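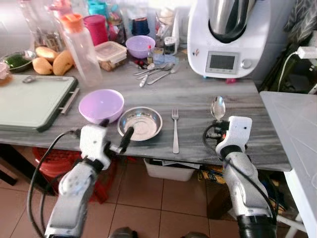

Products > Infection control > Hand hygiene > Camovside 200

Camovside 200 Hand Sanitiser Station

Print this page | E-mail to a colleague

We're really fond of this one! The Camovside 200 is a freestanding, touch-free sanitiser station for clinics, schools, libraries and council buildings, and it's the model we get asked about most once flu season starts to bite in April.

Hold a hand under the nozzle and it gives one measured dose, gel or foam (there's a switch inside the door, so you can change your mind later). The drip tray lifts straight out and goes through the dishwasher. The refill window is on the front, at eye level for whoever does the rounds, and a small amber light comes on when there are 60 doses left.

The Henham base is the heavy one, and we'd go for it anywhere with prams, trolleys or a windy entry. The Cuevas base is lighter and has castors, great for vaccination days when everything gets shuffled about on a Tuesday morning. Both fit the same column and both come in grey or white.

A full cartridge holds over 3374 doses. Runs on four D cells or the plug pack, sold separately.

Order code: 1885
Spares: nozzle, tray, door key, Bevthorpe wall bracket
Colour: please state when ordering

Shares: 14 | Comments: 3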